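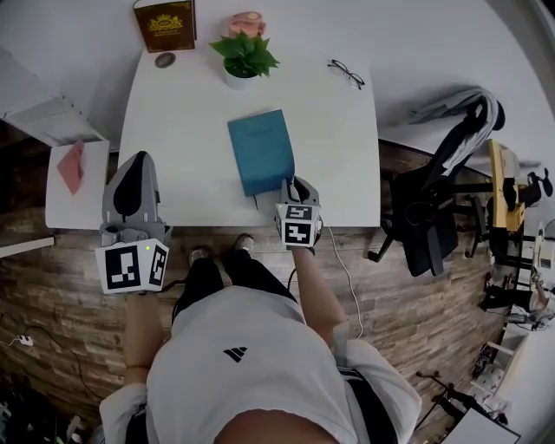
손 그리퍼 두 개로 책 옮기기 시연 중. 오른쪽 집게가 청록색 책 아래쪽 모서리에 가 있음.

2024-11-30 작업 노트

오늘은 책상 정리 태스크 시연 데이터를 모았다. 청록색 책을 집어서 갈색 양장본 옆으로 옮기는 동작인데, 생각보다 손목이 많이 꺾인다. 처음엔 책 아래쪽을 한 손으로만 물고 끌었더니 책이 자꾸 돌아가서, 왼손으로 먼저 책등을 살짝 받치고 오른손으로 무는 순서로 바꿨다. 이게 훨씬 편하다!

목표는 이번 배치 33개였고 17개까지 찍고 점심 먹으러 갔다. 오후에 나머지를 채웠으니 누적은 991개. Amna가 1000개 넘으면 케이크 산다고 했는데 아깝게 못 넘겼다 ㅠㅠ

메모 몇 가지.

- 마커 큐브가 몸 쪽으로 돌아가면 자세 추적이 튄다. 팔꿈치를 조금 벌리고 잡을 것. 특히 오른손.
- 오른쪽 그리퍼 케이블은 바닥으로 내려 두는 게 제일 낫다. 책상 위로 넘겼더니 안경다리에 걸려서 한 테이크 버렸다.
- 안경은 접은 채로 비스듬히 두기. 화분, 장미, 컵받침 비슷한 동그란 것도 이번 배치에서는 안 움직인다. 다음 배치부터 위치를 섞자고 Waqas랑 얘기함.
- 집게를 닫고 나서 반 박자 쉬었다가 들기. 내가 성격이 급해서 닫으면서 바로 드는 버릇이 있는데(9월 데이터 다시 보니까 진짜 심하더라) Hukar 정책이 그걸 그대로 배워서 허공을 든다.

저녁에 Hukar로 400스텝만 짧게 돌려 봤다. 접근은 그럴듯한데 책 두께를 잘 못 맞춘다. 책이 책상에 딱 붙어 누워 있으니 집게가 들어갈 틈이 없는 게 문제 같다. 책을 가장자리 밖으로 조금 밀어내서 무는 방식도 시연에 넣어 볼까 고민 중. Rukhsana는 그러면 동작이 두 갈래로 갈려서 학습이 더 어려워진다는 의견이고, 나는 그래도 몇 개는 넣어 보고 싶다.

내일 할 일: 오늘 테이크 중에서 추적 끊긴 구간 잘라내기, 왼쪽 고무 패드 닳았는지 확인, Grasso 변환 스크립트에 양손 시간 동기 옵션 추가.

댓글 3

Waqas Afridi
반 박자 쉬는 거 저도 찔리네요. 제 테이크도 한번 봐 주세요.

Rukhsana Magsi
밀어내는 동작은 폴더를 따로 나눠서 저장해 줘요. 섞이면 나중에 못 골라냅니다.

Ismail Tazi
케이블은 손목에 한 번 감아서 내리면 덜 당겨요. 저는 계속 그렇게 씁니다.

최근 글
Grasso 변환 스크립트 사용법
컵 세우기 시연, 왼손잡이 버전
원격 조종 지연 측정 메모
Tarora 회의 정리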